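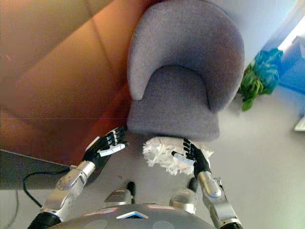 Mareike Sperling
Writer and reluctant furniture shopper

10 July 2018

Every guide I read in May swore that a gray chair "calms" a leather sofa. I have my doubts. The sofa is orange-brown and goes nearly red when the light hits it, and the gray armchair pushed up against its side hasn't calmed anything. The rounded back is nice, I'll give it that. Whether that knit-like fabric will survive Henham winters and my brother-in-law is another matter. Ask me again in 17 months. The plant stays by the window for now.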